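Chapter 7
Steam, Buns and the Claims Made for Them

Learning goals

After working through this chapter you should be able to explain how steam carries heat into food, set up a small electric steamer on a bare table, judge when a filled or plain bun is cooked through, and say which of the usual rules about steaming have some evidence behind them and which are kitchen folklore.

7.1 Why be suspicious of steaming?

Of all the cooking methods in this book, steaming comes with the best reputation and the least argument. It is called gentle. It is called healthy, clean, foolproof and quick. Students arrive at this chapter believing most of that, and the leaflets packed with steamers do little to correct them.

Take "gentle" first. Steam at sea level is at the boiling point of water, and when it touches a cold surface it turns back to liquid and gives up a large amount of heat at that spot. A hand held for a moment in a hot oven comes out unharmed. The same hand held in steam at a much lower temperature gets burned. Whatever gentle means, it cannot mean that the heat is weak. What people seem to have in mind is that steamed food doesn't brown, doesn't get knocked about by boiling water and can't get hotter than the steam does. Those are real features, and they deserve a better word.

"Foolproof" is worse. A steamed bun can collapse, wrinkle, turn yellow in spots, stick to the basket, come out gummy in the middle or sit in a puddle. Each of these has at least three popular explanations, and the explanations often contradict one another. We will come back to them in 7.4.

7.2 The equipment, and how little of it matters

The trade in steamers depends on your believing that the vessel makes the bun. Bamboo is said to breathe. Metal is said to drip. Glass lids are praised for letting you watch, and blamed for collecting water. In the test kitchen at Narier, where most of the exercises in this book were tried out, the same plain dough was cooked in bamboo and in steel, and tasters who weren't told which was which did no better than guessing. That was a small trial and should be treated as one. Still, it is more than the bamboo party has usually offered.

A countertop electric steamer has a heated base that holds the water, a basket with holes in the floor, and a lid. Many have a single knob. You need a flat table near an outlet, some clear space for the lid and a plate to move the food onto. That is the whole workstation, and you should set it out before the water is hot, including the plate. Looking for a plate while holding a hot bun is how buns end up on the floor.
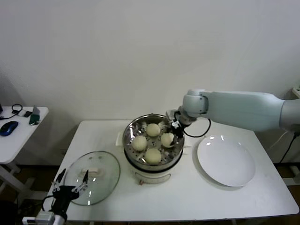 Spacing causes more trouble than the choice of vessel. Buns grow as they cook, and two that started a finger's width apart may finish joined at the side, with a pale torn patch where you pull them apart. Four in a small basket is a sensible load. Recipes that tell you to fill the basket were probably written for a bigger one. If you want to cook eight, cook them in two batches and keep the second tray of dough somewhere cool so it doesn't rise too far while it waits.

Some kind of liner is worth using. Small squares of parchment, one under each bun, do the job and leave most of the holes open. A full sheet laid across the floor of the basket blocks the steam unless you cut holes in it, and students who forget to do so get a bun that is cooked on top and pasty underneath. Cabbage leaves also work. Claims that they improve the flavor of the dough have not held up in our hands.

7.3 Power, water and time

Makers like to print wattage in large type. The Gusto we used for the timings in this chapter is rated at 1000 watts, and an older Doležal at 1200. The stronger one brought its water to a boil sooner. Once both were boiling, we could find no difference in the buns. This is what you should expect: boiling water in an open-vented pot stays at the same temperature however hard you drive it, and the extra power goes into making more steam than the food can use. The surplus leaves around the lid and ends up on your wall.

For the standard dough in Appendix B, shaped into medium buns, allow 16 minutes from the time steam is flowing steadily. Starting the clock when you turn the knob gives a number that depends on how much water you poured in and how cold it was. A surprising share of published recipes don't say which clock they are using. When one fails you, check that before you blame the flour.

Do not trust the look of the top. A bun can be smooth, domed and quite convincing while the middle is still raw paste. Press it lightly with one finger: a cooked bun springs back, and an undercooked one keeps the dent. If you are unsure, open one up. You lose a bun and learn something about the others.

7.4 The lid question

Now for the rule that students hear most often: never lift the lid at once, or the buns will collapse. The usual advice is to turn off the heat and wait. We repeated this advice in earlier editions without testing it. When we did test it, using a Rellbridge steamer and one batch of dough divided in half, the buns uncovered at once looked much like the buns that had waited. Over-risen dough, on the other hand, wrinkled under both treatments.

We don't claim the rule is false. Our dough was on the firm side, and a softer one may behave differently. What we do suggest is that the lid gets blamed for faults that began an hour earlier in the rising bowl.

Where the lid does matter is dripping. Water gathers on its underside and falls when you tilt it. Lift it straight up, move it sideways away from the basket, and only then turn it over and put it down. Tilt it away from your face and wrist.

Before you go on

Write down one thing you were taught about steaming and have never checked. Keep it beside you while you read section 7.5, where you will plan a side-by-side trial using a single batch of dough and change only one thing between the halves.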